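Family Film Series Returns to the Guswood With a Winter Program

The Guswood Theater has announced the program for its winter family film series, which opens on 22 February 2019 with a restored print of the animated feature Ita and the Lantern Boat. Ten titles will be shown over the course of the season, all of them in the main auditorium, which seats 400.

The series was introduced to give younger audiences the chance to see films on a large screen that they would otherwise meet only at home. Attendance last season passed 2,000, and the closing feature in December drew 537 people over two showings.

Aldo Valentini, who selected this year's titles, has placed the emphasis on stories set in kitchens, markets and farms. "Children follow a meal from start to finish with great patience," he said. "A film that respects that patience can be quite slow and still hold a full house."

Among the features is Sokik, a gentle comedy in which two sisters inherit a failing bakery and a very old goose. It is suitable for viewers aged six and older and runs a little over an hour. Older children may prefer The Gkikas Orchard, a drama about a family that must bring in its harvest before the first frost. Parents should note that it contains one scene of a barn fire and some subtitled dialogue.

Short films will be shown before each feature. Most are without dialogue, and several were made by students. The theater will keep the house lights at a low level during these opening shorts so that families arriving late may find their seats safely.

Tickets may be purchased at the box office or by mail. A block of 100 seats at each showing is reserved for school groups, and teachers are asked to apply in writing at least two weeks ahead. Children under three are admitted free of charge when seated on an adult's lap.

Printed programs, with running times and age guidance for every title, are available in the lobby.
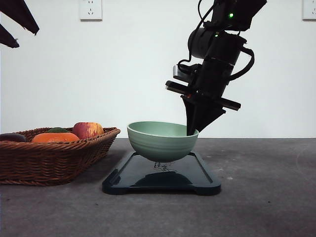
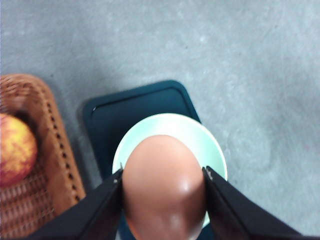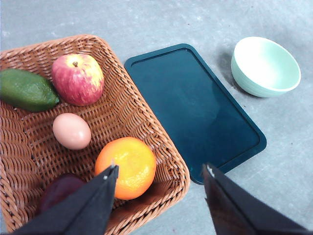

From top: a pale green bowl beside a basket of fruit; a brown egg; a wicker basket with an apple and an egg among its contents.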